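July 26, 2024

Stustitz cell, teleop demos, screwdriver task. Continuing the Laltmont set. Target for this batch is 100 usable episodes, leader arm only, no kinesthetic teaching until the joint friction values are redone.

Changes since the last batch:

- Gripper force limit down one step. At the old setting the handle rolled in the pads when the fingers closed off center.
- Wrist stream locked at 15 Hz. Flakerar was dropping frames when it was left on auto.
- Episode trimming now cuts idle time at the start only. Leave the tail alone.

## Grasp

Close on the black part of the handle, below the green collar. Pads flat on both sides, shaft in line with the fingers. If the collar ends up between the pads, open and redo the grasp inside the same episode; Orozco wants some recoveries in the data. Don't correct the angle by pushing the shaft against the table.
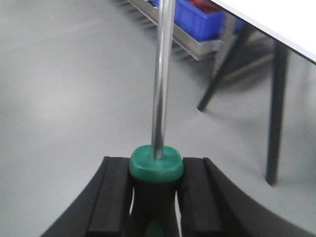

## Tray

Working area is the grey tray in front of the blue bins. Approach with the fingers open and one on each side of the tool, then descend. The far edge is the hard case: with the screwdriver lying along the rim, the bin wall is close behind it and leaves little room for the far finger. Come in with the wrist turned to match the handle and go slow over the last 2 cm. Contact with the bin ends the episode. Mark it as a fail and keep the file.

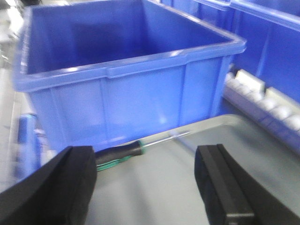

Start poses should vary more than they did in the first batch. Most of those had the handle to the left, and the policy trained on them goes left regardless. Flip the tool end for end every 10 episodes and write the flip in the log, the script doesn't record it.

Operator lag is about the same as before. Leader gripper trigger still has a dead zone near fully closed, which shows up as a small step in the width channel. Filter it in post for now.

## Open

- Rerun hand-eye calibration before the next batch.
- Replace the leader trigger spring.
- Check whether Flakerar stamps on capture or on write.
- Friction values, due in September with the kinesthetic set.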